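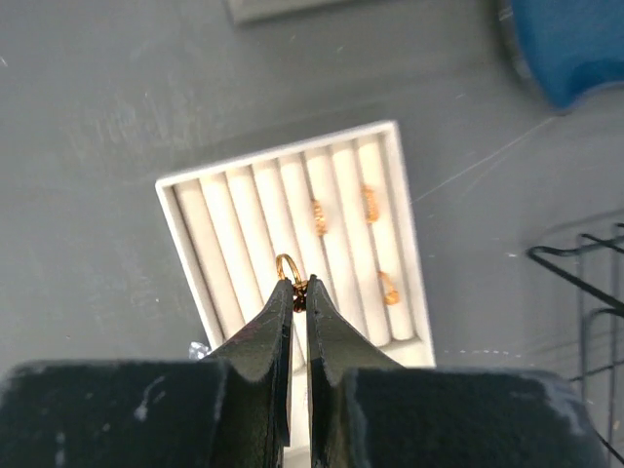 The Vallow ring test is a bench procedure for comparing robot grippers on small, rigid objects. It was drawn up at the Polimia workshop by Gion Lüthi and Ailbhe Hennessy, and is used mostly with two-fingered parallel grippers that carry a camera at the wrist.

Procedure

The gripper takes a ring from a groove in a padded jewelry tray, lifts it clear, and returns it to a groove. A trial is scored as a pass if the ring ends upright and no other ring has moved. Each set of fingers is run for 130 trials under the same controller settings. Closing force is set before the first trial and left alone until the last.

Rings are hard to grip for their size. A thin band can turn between flat fingertips, and the padding gives way when a finger presses on it, which changes the height of the grasp.
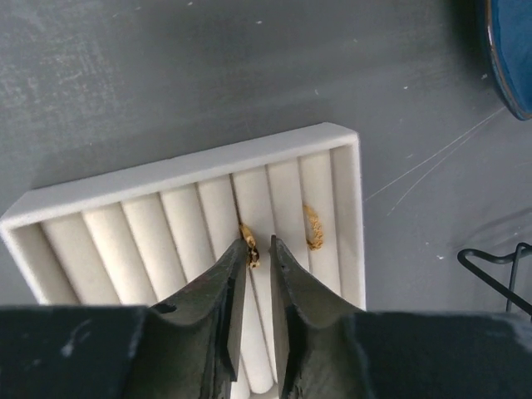

Mairéad Phelan has argued that the test says more about the camera than about the fingers, and that a set with narrow tips scores well mainly when its tips leave the ring in view during the approach. She proposed repeating each run with a second, fixed camera. The written procedure lists this as an option.

Results

The first comparison covered 5 sets of fingers and two controllers, the Doherty and the Trustberg. A later series brought the total to 2709 trials, of which 1229 used the Trustberg controller. Most failures in both series came at the return step, when the ring leaned over after the fingers opened.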